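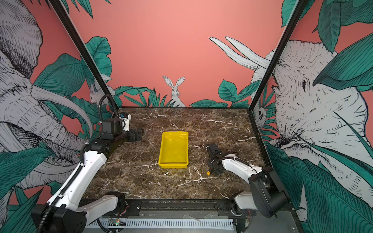
**Zenness opens its Kevier teaching cells to small shops – 10/25/24**

FALLANCE – I've been writing these announcements for Zenness long enough to know you'd like the news first, so: as of today, any small shop can book time on Kevier, our two-armed teaching setup, and show it a job by remote control. No code, no scripts. You move the arms, Kevier records, and you do it again until the recording set is big enough to train on.

We've had 6 cells going since August, and they've logged 2,000 recorded runs between them. Tray work makes up a big share of that (everybody starts with a tray!). I tried it myself and my first go was awful. By the fifth I was kind of hooked.

A session covers:

1. A warm-up on the controls, one arm at a time and then both. Take it slow – the arms follow your hands, wobbles included.
2. Placing the tray. We like it turned to a new angle between runs, so the training doesn't lean on one spot. The wrist view is the one to watch for this, with both fingertips and the rim of the yellow tray in it.
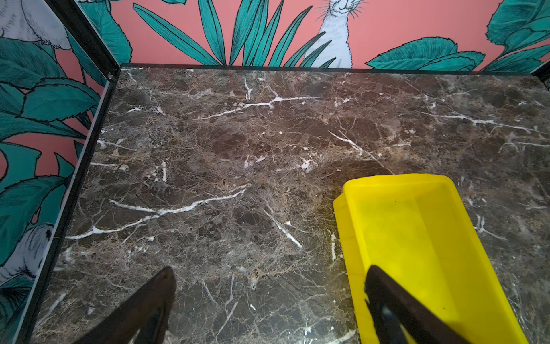
3. Recording. Plan on about 100 runs for a simple job. Throw out the ones you don't like, but keep the slow ones.
4. Playback with our Pangilinan software, where you trim the starts and stops and pick which runs go to training.

Sessions run 5 hours, lunch included, and bookings go through the Zenness front desk in Fallance. Bring your own parts if they fit on the table.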